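Tandby wrist strap and cable kit, for hand-held grippers

We bought two sets in January to tidy up the collection gripper on cell 19. The old arrangement was tape, optimism and a lot of cable hanging where elbows go.

Fitting takes longer than the leaflet claims. The strap goes on easily enough over a bare hand and rather less easily over a winter glove, and the buckle has opinions about fuzz. The cable guide wants threading before you close it. I learned this twice.

After some 700 grasps the strap hadn't crept and the connector hadn't worked loose — our Sjöberg one managed neither. Velcro collects lint like a hobby. Clean it with a stiff brush. Spare clips come only in bags of 265, so we now own 263.
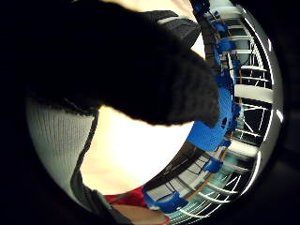 Geltatside Works | Cell Maintenance

Worn over a thick glove, with a thin dark cable running down by the sleeve. I'd still like a shorter lead. Four stars, and one of the bags of clips is yours if you collect it.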